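Cuaderno de taller — equipos y compras
Diciembre, entrada de la mañana

Retomo la previsión de equipos para el bloque de ropa. La lista de octubre ya no sirve: se hizo pensando en mesa y objetos rígidos, y desde entonces casi todo lo que grabamos es tela. Apunto lo que cambia para no repetir la discusión en la reunión.

Pinzas de mano. El par en uso responde bien con camisetas y prendas finas. Con tejido grueso el operador tiene que cerrar más y mantener, y al final del turno se nota en la muñeca. Los dedos amarillos son el consumible principal. Hasta ahora los cambiábamos cuando alguien se quejaba; propongo pasar a cambio por horas, con hoja de registro junto al cargador. Jedel los vende sueltos o en bolsa de 30. La bolsa sale mejor, pero hay que preguntar si el material es el mismo que el del lote anterior, que venía más blando y se abría por las ranuras.

Pedido de dedos: una bolsa de 30. No más hasta tener datos de desgaste con lana.

Pares completos. La petición original era de 3. Mantengo 3, con este reparto: uno en el puesto de perchero, uno en el de doblado y uno de reserva. El de reserva no se presta. La última vez que se prestó volvió sin un tornillo de la placa frontal y perdimos una tarde en recalibrar.

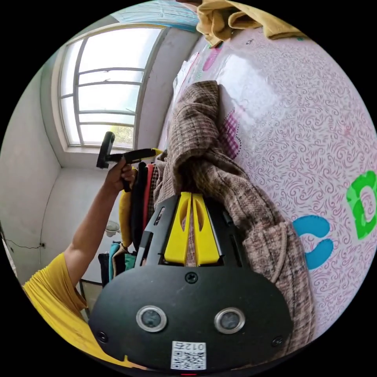
Lâm Bùi

El puesto de perchero trabaja con dos herramientas sobre la misma prenda, y la prenda de tweed es de momento el peor caso del conjunto: abulta, se arruga y llena buena parte del campo de visión en cuanto los dedos entran en la tela. Para presupuesto esto tiene dos consecuencias. La primera, que no compensa comprar la versión corta de los dedos aunque sea más barata. La segunda, que conviene cotizar una óptica más abierta antes de cerrar el pedido de los pares, no después.

Iluminación. Con la ventana a plena luz y el armario rosa brillante detrás de la ropa, aparecen reflejos. Opciones:

a) Estor translúcido. Barato, se monta en una mañana.
b) Vinilo mate sobre el panel del armario. Cambia el fondo y deja las sesiones nuevas sin comparación directa con las anteriores. Descartado por ahora.
c) Dos paneles LED de Irnell con difusor. Útiles también para el turno de tarde. Ocupan suelo, y entre el perchero y la pared no sobra.

Voy a pedir (a) y dejar (c) para el trimestre siguiente.

Perchero. El actual es doméstico. Aguanta el peso, pero cede cuando se tira de una prenda pesada con las dos manos y el movimiento pasa a la ropa de al lado. Grakstead tiene uno de tubo más grueso con base lastrada. Pedir medidas de la base antes de comprar; el catálogo da solo la altura. Si no cabe, fijar el actual a la pared con dos escuadras y olvidarse.

Prendas. Partida aparte, que en la lista de octubre no existía. Hay variedad de color suficiente y poca de tejido. Faltan punto grueso, forro resbaladizo y algo con cremallera metálica. Trịnh ofrece lotes de segunda mano por peso, lavados, sin elegir talla. Para nosotros vale. Etiquetar cada prenda al entrar, en la costura interior, para que la etiqueta no aparezca en las grabaciones.

Almacenamiento. Los discos van justos. Con la óptica nueva crecerán los ficheros, no sé cuánto; medir con una sesión de prueba. No comprar a ciegas como el año pasado.

Techo de gasto: 2,000 para todo el bloque, sin contar los pares, que van por la partida de inventariable. Orden de prioridad si hay recorte:

1. Dedos de repuesto
2. Perchero o escuadras
3. Estor
4. Prendas
5. Discos
6. LED

El contrato de mantenimiento que nos ofrecen con los pares lo dejaría fuera. Cubre electrónica y excluye dedos, carriles y tornillería, que es lo que se estropea aquí. Pedir por escrito el precio de una reparación suelta y comparar.

Plazos. Jedel no da fecha en firme hasta recibir el pedido. Si la orden no sale antes del cierre de administración, todo pasa a enero y el puesto de doblado arranca con el par de reserva — que entonces deja de ser reserva. Avisar a compras hoy.

Pendiente:
- Confirmar con Jedel el material de los dedos y el plazo
- Medir el hueco junto al perchero
- Sesión de prueba con la óptica prestada, misma chaqueta
- Hoja de horas junto al cargador (la hago yo)
- Preguntar a Trịnh por el peso mínimo del lote

16:40. Medido el hueco. La base de Grakstead entra si se aparta el ventilador, a falta de la cota exacta. Dejo las escuadras apuntadas como alternativa.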